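Does Shaking a Snack Box Really Tell You What's Inside?

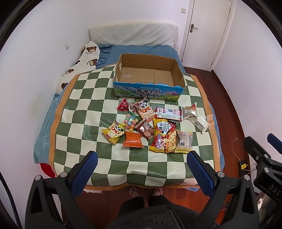
A milk box with nothing in it, and snack packets on a checkered mat.

People say a lot of things about packets and boxes. A big box means a lot of food. A puffy bag is a full bag. If you shake it, you can tell what's in there. Grown-ups say these things too, and they say them as if they had checked. Have they? Let's find out which ones hold up.

What does the outside tell you?

Look at the cardboard box in the photo. The big Chinese words on the front say "Qinghai milk" and "pure milk." There are mountains printed on it, and pink flowers. So what's in the box? Not milk! A cardboard box keeps its printing long after the cartons have gone, and people use old boxes for toys, socks, books and cats.

The pictures on a box are there to make you feel something about the food. Mountains might make you think of clean, cold air. Maybe the cows really do live near mountains. Maybe they don't. The drawing can't prove it. If you want to know, you have to read the small print, and even then you may have to ask more questions.

The same goes for the cartoon pandas on two of the packets. Do they make the snack taste better? A lot of kids would say yes. Try this: have someone put two snacks in plain bowls while your eyes are shut, then pick your favorite. Now pick again with the packets showing. Did your answer change? If it did, the panda was doing some of the work.

Is a puffy bag a full bag?

No. A puffy bag is a bag with gas in it. Chip makers often use nitrogen, a gas that already makes up most of the air you breathe. It helps keep the chips from going stale, and the cushion helps keep them from getting crushed. That's a good reason for some of the puff. Is it a good reason for all of it? You're allowed to wonder.

The number to trust is the weight. Suppose a big packet from a company called Klinhom says 20 grams and a small, flat one from Grornik says 30 grams. The small one has more food in it, whatever your eyes are telling you.

See-through packets are more helpful. One of the bags in the photo lets you see little balls in pink, yellow, orange and green that look like candy. But even a clear window only shows you the part by the window.

So, can you tell by shaking?

Sometimes. Small hard things rattle. Soft things thud, or make no noise at all. Hòa Cù, who is in second grade, was sure she could get every packet right with her eyes closed. We tested her one Saturday with 7 packets. She got 2. She says the test was unfair because the wrappers were too crinkly, and she has a point. A crinkly wrapper can be louder than the food.

Test it yourself

You need a cardboard box, a few packets you already have at home, and a partner. Ask before you borrow the snacks.

1. Empty the box and spread the packets on a flat place, like a table or a mat on a bed.
2. Guess which packet is heaviest, using only your eyes. Write it down. No changing it later!
3. Close your eyes. Your partner puts one packet in the box and folds the top shut.
4. Shake the box gently. Say what you think is inside, and write that down too.
5. Do the same with every packet.
6. Now read the weights on the labels and check your guesses.

Watch out for one thing. If your partner giggles every time you're wrong, you will start listening to the giggles. Scientists have this problem too, so in many tests the person handing things over isn't told the answer either. You could wrap each packet in a dish towel first and mix them up.

Words to know

Nitrogen: a gas with no color and no smell.
Net weight: how much the food weighs without its packaging.
Label: the part of a packet with the facts on it. Often the smallest writing is worth the longest look.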